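FOR IMMEDIATE RELEASE
January 2, 2019

Prorix Adds Gray and Teal Plates to Its Mikuš Tableware Line

JANCOMBE - Prorix, a supplier of tableware to cafes, small restaurants and home goods shops, today announced that its Mikuš line of round plates is now sold in gray and teal. Both colors can be ordered starting today through the Prorix trade catalog and at the company's Skulalach showroom in Jancombe.

The new plates have a matte surface and a raised rim. Buyers can choose a smooth center or one with fine rings running around it, much like the lines left on a pot by the wheel. The two finishes are priced the same and may be mixed within one order.
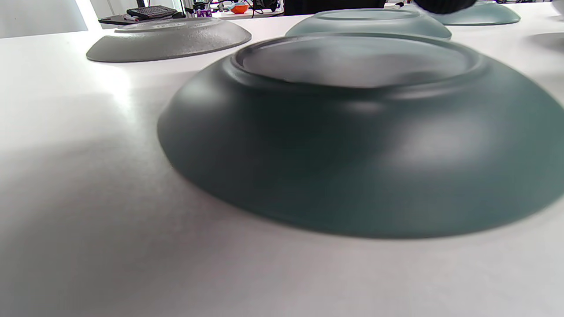
Each plate stands on a raised foot ring. Prorix changed the shape of the ring in November after trade customers asked for a plate that would be easier to pick up from a flat counter. The earlier ring was lower and left little room for the fingers under the rim.

"People look at the top of a plate when they buy it, but the staff who set and clear tables care a lot about the bottom," said Emília Machala, product manager for the Mikuš line. "We asked our customers to turn the samples over and tell us what they thought. Most of the changes we made this year are on the underside." 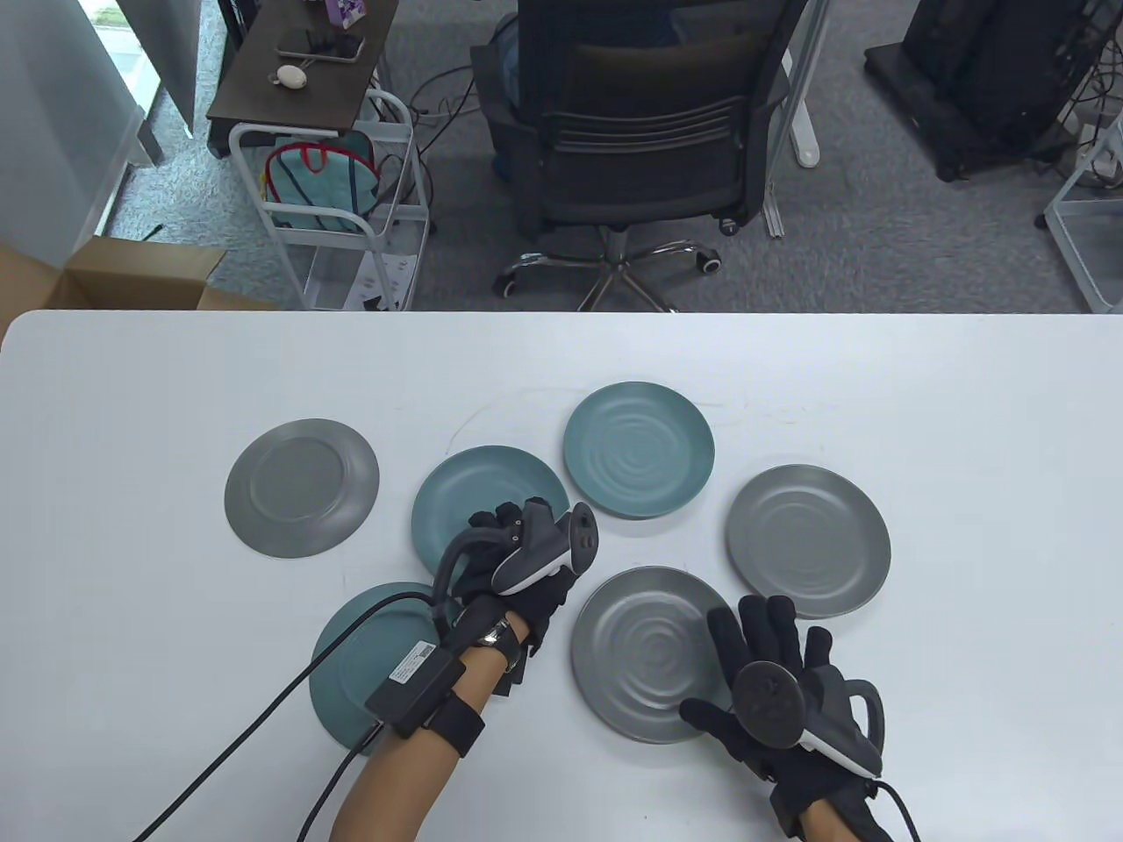

Gray and teal were picked from a group of 9 test colors. Samples were laid out together on white tables at the showroom, and visiting buyers were asked which ones they would put on the same table. The two colors were chosen as a pair, and Prorix expects many customers to order them in equal numbers.

"A cafe owner doesn't always want a full matching set," Machala said. "Some of them want three of one and three of the other, and they want it to look planned. We kept both colors quiet so that the food stands out."

The rings on the textured plates are shallow and can be felt with a fingertip. They vary a little from plate to plate. Prorix does not sort the textured plates by pattern before packing, and customers who need a close match across a large order should speak with the sales desk first. 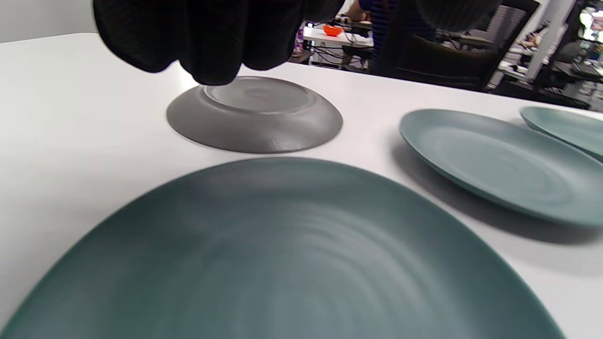
The first production run is 2,000 plates. Of these, 498 have been set aside for customers who placed early orders, and those orders will ship first. The rest will be sold as orders come in. Trade customers may request 2 sample plates, one in each color, at no charge.

Plates from the older Mikuš run will stay in the catalog until stock is gone. They can be used alongside the new ones, but because of the change to the foot ring, Prorix advises keeping old and new plates in separate stacks.
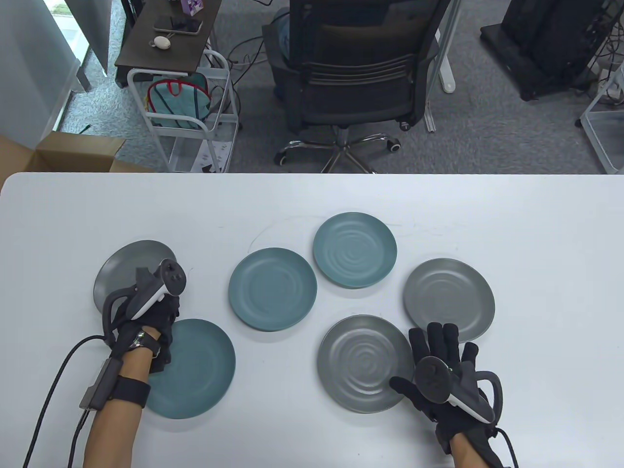
The full range can be seen and handled at the Skulalach showroom during regular trade hours. No appointment is needed for small groups. Buyers who would like to try their own table layouts with the plates should call ahead so that a table can be kept free.

About Prorix
Prorix supplies plates, bowls and serving pieces to food businesses and independent shops. The company is based in Jancombe, where it runs its warehouse and the Skulalach showroom.

Media contact
Emília Machala
Product Manager, Mikuš Line
Prorix, Jancombe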